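Running a small dive boat out of Stitari

The owner of Dollo, a dive outfit on the harbor in Stitari, had just come in from a morning trip when we sat down on the steps outside her shop. She had the air bank running behind us and got up more than once to check it. She grew up inland, learned to dive in a quarry, and came to the coast for one summer season as a deckhand. She stayed, and when the previous owner wanted to sell, she bought the business from him.

"I didn't have a plan," she said. "I had a captain's license and he had a boat he was tired of. The price was fair and the engine was bad. I knew about the engine."

Stitari has 743 year-round residents and a harbor that freezes along the edges in a hard winter. Most of the people who come to dive are here for the Palma, a cargo ship that sits upright on sand outside the bay. Her deepest point is at 40 meters, at the propeller, and the top of the wheelhouse is shallow enough that newer divers can see something of her too.

I asked whether the wreck is as good as people say.

"It depends on the day. The water is green here. People see pictures taken on the best morning of the year and expect that. I tell them on the phone what it was like yesterday, and some of them cancel, and I'm fine with that. The ones who come know what they're getting."

Dollo takes no more than eight divers on a trip. The boat is licensed for more, and she has been asked many times why she doesn't fill it.

"There's one mooring line and one ladder," she said. "If you put more people than that on the line at the end of a dive, somebody is hanging at a depth they didn't choose. The old owner did it and it was usually okay. I didn't like watching it."

She also won't take divers inside the holds on their first day with her, whatever card they carry. Some guests argue. She said the argument is normally over by the time the tanks are loaded, and that a couple of people who were angry about it have since come back for a second week.

The season is short. Trips start in May if the wind allows, and by late September the boat is going out only when there is a group booked. The water is often clearest in the fall, she said, but the days with a flat sea get harder to find. A few regulars keep a bag packed and drive up when she sends a message.

Between dives the boat ties up at Wavitholm, a low island with a stone jetty and a single house, where guests can eat lunch out of the wind. The house was a pilot station. Dollo rents it for the season, and for anyone booked on a longer trip there are bunks upstairs and a shared kitchen below.

"People remember the food more than I expected," she said. "You come up cold and you want something hot, and it doesn't matter much what. We do soup. We do potatoes with butter and herring. I've had guests ask for the soup recipe who never asked me a thing about the wreck."

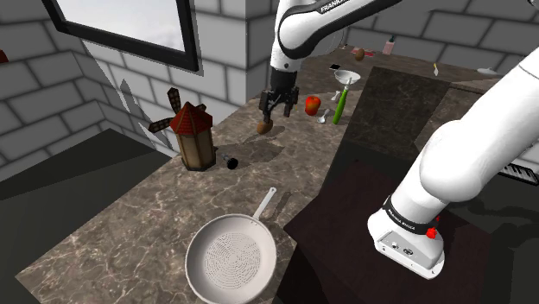 Marble countertop against white brick, computer rendering.

Wavitholm has its own diving on the north side, a kelp slope that drops to boulders. She thinks more people should try it. There is no history to it and no name to put in a logbook, so it's a hard sell to someone who has driven all day for a wreck.

"I take them there when the Palma is blown out," she said. "They go in a bit sulky. Then they find wolffish, or a lumpsucker if it's early in the year, and they want to do it again in the afternoon. If I had only the slope and no wreck I'd be out of business, though. I know that."

Has the wreck changed since she began?

"A lot of the deck rail is gone. It's steel in salt water, it was always going to go. The roof of the wheelhouse has a hole in it now that wasn't there when I first dived it. Some of that is winter storms and some of it is anchors. Fishing boats used to hook into her and pull, and private boats still do it if the buoy is missing."

The buoy is a sore subject. It goes missing most winters, and for a long time it was replaced by whichever operator got out first in the spring. Now the two dive businesses in the harbor split the cost and set it together – she called the arrangement "friendly enough." The other shop does more training and fewer wreck trips, so they don't often want the same customers.

She would like to see a rule against anchoring within the length of the wreck, and she has written to the harbor office asking for one. She got a polite answer. She doesn't want a daily cap on divers, which has come up at meetings in town.

"On a busy day in July it's us, the other boat, and maybe a family in an inflatable. The number of people in the water isn't what's doing it. Give us a second mooring at the stern and keep the anchors off. That's a cheap fix."

Taking things is the other matter. There isn't much left to take, but she still asks people to leave their goody bags on the boat. A porthole came up years before her time and hung in a bar in town until the bar closed. She doesn't know where it went after that.

For anyone planning a first trip, her advice was practical. Bring a drysuit you have already used, and do a checkout dive on the kelp slope before asking for the wreck. Book June if you want company on the boat and the first half of September if you don't. Rental tanks and weights are included in the price – regulators are extra and have to be reserved ahead.

The fill was finished by then. She shut the compressor down, moved the full tanks to the rail for the afternoon trip, and went to look at the flag on the harbor wall. The wind had gone around to the west, and she said they would probably be diving the slope.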